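講義資料 > 色彩論入門 > 第2回 名前のない色
資料内を検索 キーワードを入力

第2回 「ベージュ」とは誰の責任か

前回の宿題は、自宅の壁の色を一語で書くことだった。提出された語のうち最多は「白」、次点は「普通」である。「普通」は色名ではない。減点はしないが、気持ちの問題として赤で囲んだ。

色名には基本色名(赤、青、黄など)と、物の名を借りた慣用色名がある。象牙色、生成り、砂色は後者に入る。借りた相手が実物より有名になると語源は忘れられる。ベージュはもともと染めていない羊毛を指したが、いま羊を思い浮かべる人は少ない。

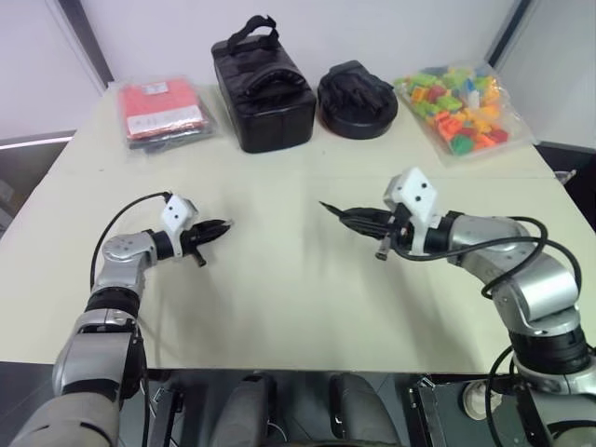
受講者から届いた感想には、クリームとベージュの境目など塗料屋の都合で決まるのだから覚えても仕方がない、とあった。半分は正しい。残りの半分が期末に出る。

境目は言語でも動く。架空の塗料カタログ「Fandar」を教材にした演習では、同じ色票243番を「薄茶」と呼ぶ組と「濃い白」と呼ぶ組に分かれ、60分かけて合意に至らなかった。演習時間は90分なので、残りは休憩になった。 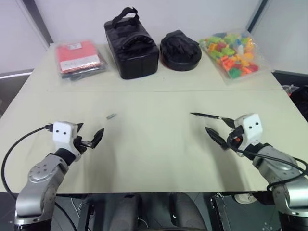
色名が揺れる原因の一つは、隣に置かれた色である。同じ灰色でも黒の隣では明るく、白の隣では沈んで見える。これを明度対比という。淡いベージュの天板も、黒い爪と白い箱形の部品が上に来ると、どちらを基準に見るかで印象が変わる。天板に罪はない。色票を読むときは必ず無彩色の台紙に載せ、周囲を隠すこと。台紙は各自で用意する。ノートの裏表紙は不可(昨年、キャラクターの顔が印刷されていた)。

もう一つの原因は照明である。電球の下で選んだカーテンを昼に見て後悔する現象には、残念ながら専用の学術用語がない。光源を変えると二つの色の一致が崩れる場合は「条件等色」で説明がつく。
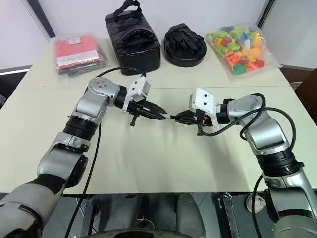

条件等色の典型は、店では揃っていた上着とズボンが屋外で他人同士になる例である。分光分布が異なっていても、ある光の下では同じ色に見えてしまう。計算は次回扱う。

次回まで:教科書のIsicoの章を読み、色票2枚を昼と夜に見比べて記録する。「普通」の使用を禁ずる。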